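Dronlow Apfelschäler im Test: Kurbeln für Fortgeschrittene

Küche und Kram, 22. Oktober 2023

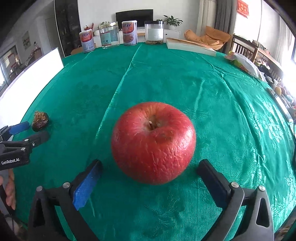 Lohnt sich ein Apfelschäler mit Kurbel für einen normalen Haushalt?

Wer im Herbst mehr Äpfel hat, als er essen kann, wird ihn mögen. Für den einen Apfel nach dem Mittagessen reicht ein Messer.

Damit wäre das Wichtigste gesagt, und wer es eilig hat, kann zurück in die Küche. Alle anderen bekommen jetzt die Langfassung, denn ich habe mit dem Dronlow ein ganzes Wochenende verbracht und mir eine gewisse Mitteilsamkeit erkurbelt.

Zur Vorgeschichte: Im Garten meiner Schwiegereltern steht ein Boskoop, der alle zwei Jahre so tut, als müsse er ein Dorf ernähren. Dieses Jahr standen drei Kisten in unserem Flur. Eine Woche lang bin ich seitlich daran vorbeigegangen, danach habe ich bestellt.

Auspacken und Aufbau

Der Dronlow kommt in einem Karton, in dem auch ein Paar Winterstiefel Platz fände. Darin liegen das Gerät aus Gusseisen, eine Kurbel, eine Ersatzklinge und eine Anleitung, die offenbar aus einer Sprache übersetzt wurde, in der es kein Wort für "Schraube" gibt. Dort heißt sie "der Dreher". Ziehe man den Dreher, so werde die Schale "angenehm". Nach einigem Probieren wurde sie das auch.

Gehalten wird das Ganze von einem Saugfuß mit Hebel. Auf unserer Arbeitsplatte aus geöltem Holz hält er so lange, wie man nett zu ihm ist. Auf der Glasplatte des Beistelltischs saß er dafür so fest, dass ich kurz überlegt habe, ihn dort zu lassen. Die Variante mit Schraubzwinge kostet 3 Euro mehr. Nehmen Sie die Schraubzwinge.

Schälen

Das Prinzip ist alt und gut. Apfel auf den Dreizack, Kurbel drehen, vorne fällt eine Spirale herunter, hinten bleibt das Kerngehäuse stecken. Bei festen, halbwegs runden Äpfeln dauert das 11 Sekunden, gestoppt mit der Eieruhr. Die Schale kommt in einem Stück, und wer Kinder im Haus hat, braucht sich um deren Entsorgung nicht zu kümmern.

Leider wachsen Boskoop selten rund. Unsere sahen zum Teil aus wie Kartoffeln mit Ambitionen. An Beulen springt die federnde Klinge darüber und lässt grüne Inseln stehen, in Dellen kommt sie gar nicht erst hinein. Da hilft nur Nachschneiden mit dem Messer, also mit dem Gerät, das man eben erst in den Ruhestand geschickt hat.

Schwierig wird es bei gelagerter Ware. Sobald ein Apfel weich wird und die Haut Falten schlägt, dreht sich der Dreizack im Fruchtfleisch, die Klinge rupft, und man erhält eine Art Mus mit Widerstand. Also zügig verarbeiten. Was schon schrumpelt, kommt bei mir ungeschält in den Topf und danach durch die Flotte Lotte.

Die Spirale

Wer die Klinge für die Scheiben nicht wegklappt, bekommt den Apfel als durchgehende Wendeltreppe. Einmal senkrecht durchgeschnitten, sind es halbe Ringe, alle gleich dick, und für einen Kuchen ist das wunderbar. Mein gedeckter Apfelkuchen war zum ersten Mal überall gleichzeitig gar. Auch zum Trocknen taugen die Ringe: Ofen auf 60 Grad, Kochlöffel in die Tür, abwarten, den Flurgeruch genießen.

Dicker oder dünner geht nicht. Die Scheibendicke ist vom Gewinde vorgegeben und steht nicht zur Verhandlung.

Reinigung

Laut Karton "kinderleicht". Die Kinder sehen das anders. Apfelsaft läuft ins Gewinde, trocknet dort und verwandelt das Kurbeln am nächsten Tag in eine Reha-Übung. Sofort heiß abspülen, gut abtrocknen, ein Tropfen Speiseöl auf die Stange. Die Spülmaschine ist verboten, und ich habe das an der Ersatzklinge überprüft. Sie ist jetzt braun.

Vergleich

Aus der Nachbarschaft hatte ich noch den Stirard zur Hand, das teurere Modell mit Schraubzwinge und Holzgriff. Er läuft ruhiger, die Klinge lässt sich feiner einstellen, und er macht beim Kurbeln ein Geräusch wie ein sehr zufriedener Fahrradfreilauf. Dafür kostet er 22 Euro mehr, und auch er kapituliert vor Beulen. Den elektrischen Plutness habe ich nach 2 Äpfeln zurückgeschickt. Er schält tadellos, klingt dabei aber nach Zahnarzt, und das Kerngehäuse lässt er stehen.

Was mir gefällt
Schnell bei festen Äpfeln
Gleichmäßige Ringe
Ersatzklinge liegt bei
Übersteht vermutlich mehrere Küchen und eine Ehe

Was mir nicht gefällt
Saugfuß auf Holz
Anleitung
Feste Scheibendicke
Mag weder weiche noch krumme Äpfel

Fazit

Vier von fünf Punkten, den fünften hat der Saugfuß auf dem Gewissen. Die Kisten sind leer, im Keller steht Apfelmus bis mindestens Februar, und der Dronlow wohnt jetzt oben auf dem Schrank neben dem Fonduetopf. Birnen kann er übrigens auch, sofern sie hart sind. An einer Quitte habe ich es ebenfalls versucht. Der Dreizack ist seitdem leicht verbogen.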